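## Chapter 18: Shoes by the Door

Every home I've ever loved has had a place where the shoes come to rest, and I think you can learn a good deal about a household from it (my grandmother's was a plain plank, and oh, the arguments it settled!). In this chapter we'll take our time with the open rack, a humble piece of furniture that asks very little of us. 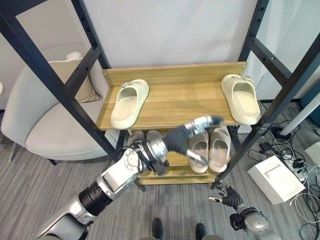

*Page last changed: December*

With slides on both the upper and lower shelves, a wooden rack in a black metal frame makes a good starting point for the Koubek method, which you met in Chapter 2. Keep your pencil handy, and turn to page 58 whenever you'd like the sorting chart again.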